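02/07/2022
By Brisa Cárdenas

Wash-fastness, indigo batch 5. The vat was started in January and has been sulking ever since. Wararton sent the replacement reducing agent in a bag marked "fresh," a word they use the way my uncle used "restored" when selling cars.

Dipped the cotton swatches this morning, three dips each, air between dips until the green went off. Color at the end: a respectable mid blue. Color after the first rinse: a less respectable mid blue. Color of the sink: excellent. If we could sell the sink we would be rich.

Vat volume is 100 liters, so a bad batch is a long time going bad. pH drifted down again overnight. I suspect the lid, which Bednárik fixed with tape in a manner he described as permanent.

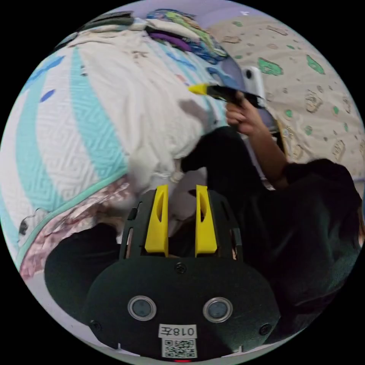
Second set went in after lunch with the pH brought back up. Much better. The rinse water ran clear on the fourth change, and the rub test on white cotton left a smudge instead of a confession. Linen still lags behind cotton. Rallmont insists their linen is fully scoured before it ships. I boiled a piece with soda ash and the water came out the shade of weak tea, so draw your own conclusions, and rescour everything from that bolt before it goes near the vat.

Spent so far on this batch: 615, counting the new thermometer, not counting the old thermometer, which is at the bottom of the vat.

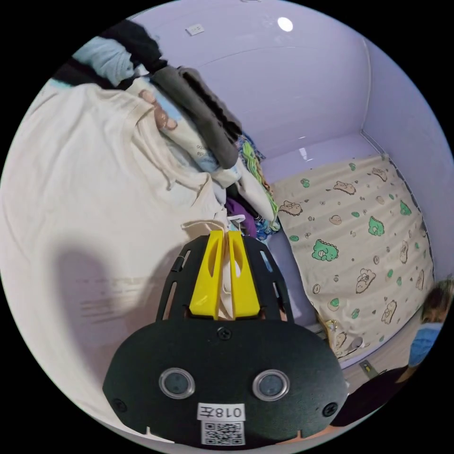 Ziltotska wants an answer on the scarf order by the end of the week. They ask for a blue "like evening, but cheerful." I have sent them swatch 2645, which is like Tuesday, and am waiting to hear.

To do: stir morning and night, gently, no whisking (Bednárik). Skim the flower before dipping. Put three swatches in the south window, half covered with card, and leave them alone until they have something to say. Find a lid that fits. Order gloves, long ones. My left elbow is blue.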